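Yellow lower leaves on lettuce in a small deep water tub

Asked 7th September in Indoor Growing

I have a Lumbao tub with six net cups, butterhead lettuce, on a shelf in the kitchen. The plants are 37 days from seed. In the last week the oldest leaves have gone pale yellow from the tip inward. New growth looks fine. I use Nikside two-part feed at half strength and top up with plain tap water whenever the level drops. pH was 6.4 when I last checked. The roots are white and don't smell.

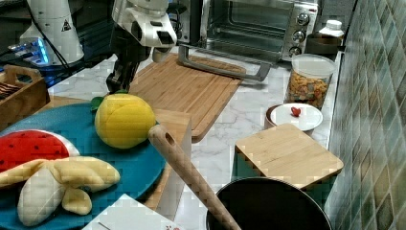
I have not changed the whole tank since I started it in June for a batch of basil. The lettuce went in after that. Should I add more feed or dump it and start over?

3 answers

Answer 1 (accepted)
Dump it. If you only top up with water, the plants keep pulling nitrogen out and you never put it back. Old leaves going first with healthy new ones is the usual look of low nitrogen. Rinse the tub, refill, mix the feed at the label rate for leafy greens and change it every 10 days until you harvest. Set pH after the feed is in, not before. The leaves that are already yellow won't green up again, so pull them.

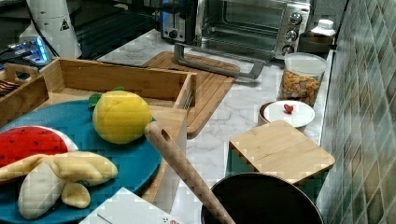
A cheap EC meter would have caught this early. Mine read almost nothing when I had the same trouble, and I had been sure the tank was fine. Keep the dry feed out of the light and sealed. A clear jar with a white lid, like the one by the toaster oven, is good for cereal or pasta but I'd want something opaque for nutrient salts, and labeled, in a kitchen. Mix part A into the water fully before you add part B or you get white sludge at the bottom.

Answer 2
What's your water like? I'm in Hernport and ours is hard, tap reads 190 ppm before I add anything. Lettuce did ok in it but I had to use more pH down.

Answer 3
could just be age. mine always lose a few bottom leaves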